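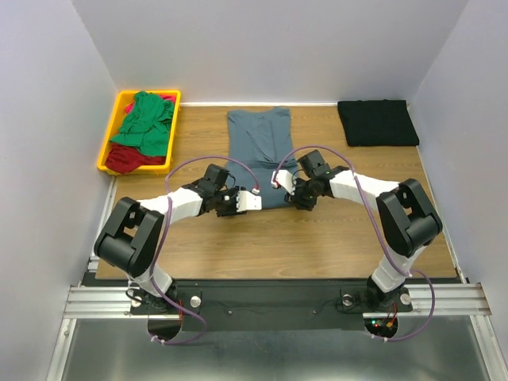
Folding T-shirts from a full basket

Home tips / Laundry
By Madalena Marinho

A pile of T-shirts goes faster if you set up the table before you touch the first one. Clear a surface that is wider than a shirt is long. Keep the unfolded clothes in a bin on one side and put the finished stack on the other, toward the back where your sleeve won't catch it. A yellow bin on the left and a black folded piece on the right is the whole layout. If you are left-handed and it feels awkward, swap the sides.

Use a bin with low walls. You can see what is in it, and you can pull out one shirt without dragging two more along. A deep hamper works too, but tip it out on the bed first.

Check that the table is clean and dry. Dark cotton picks up crumbs and flour, and you won't see them until the shirt is on. I wipe mine with a barely damp cloth and give it a few minutes.

Knit fabric and how to pick it up

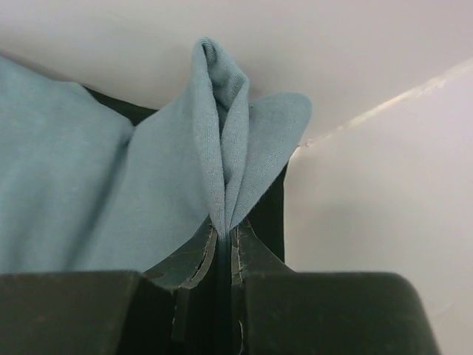

3 min read

T-shirt cloth is a knit, and you can see the fine lines in it if you look closely. It stretches when you pull, so pick it up by a small pinch and lift. Don't drag a shirt across the table by the hem. If a bit of the cloth has doubled over on itself, open it out with your fingers before you go on. A fold you leave in now will still be there when the shirt comes off the shelf.

Two layers often cling together after the dryer. Slide a flat hand inside the body of the shirt and move it from the hem up to the neck. For thin shirts, pinch front and back separately at the shoulder and give one short shake.

If the side seams have twisted (cheap shirts do this after a few washes), go by the shoulders and let the hem fall where it wants. Trying to line up both will only give you a wrinkle across the chest.

Flatten from the middle outward with the side of your hand. Small wrinkles can stay. Big creases that run at an angle should come out before the first fold, as they throw off everything after it.
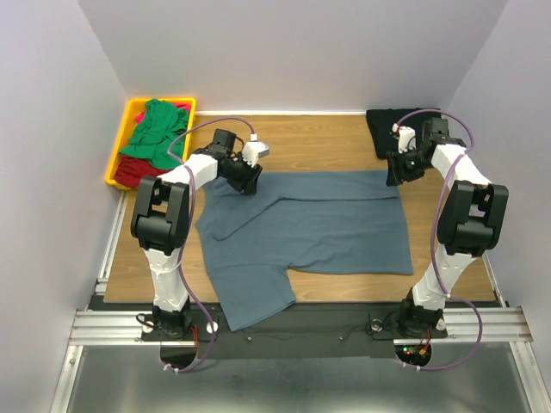

Sleeves and sides

1. Lay the shirt face down with the neck pointing away from you. Sideways is fine if your table is shallow - just turn these directions with it.

2. Bring one side in toward the middle, sleeve included. Stop a little short of the neck opening.

3. Fold the sleeve back on itself so it lies inside the edge. A sleeve left hanging off the table will pull the rest of the shirt after it.

4. Do the other side the same way. You should have a long rectangle.

5. Fold the hem up to the middle, then once more to the neck. For a narrow drawer, fold in thirds.

Long sleeves

Fold the side in as before, then turn the sleeve down so it runs parallel to the body. If the cuff reaches past the hem, turn it up again.

Storing

Put heavy shirts at the bottom. My shelf takes 15 shirts before the stack starts to lean, so I make two stacks. Suha Atallah wrote in to say she stands hers on edge in a drawer and can find any color without digging. That works well with thicker cotton. Very thin shirts slump over unless the drawer is nearly full.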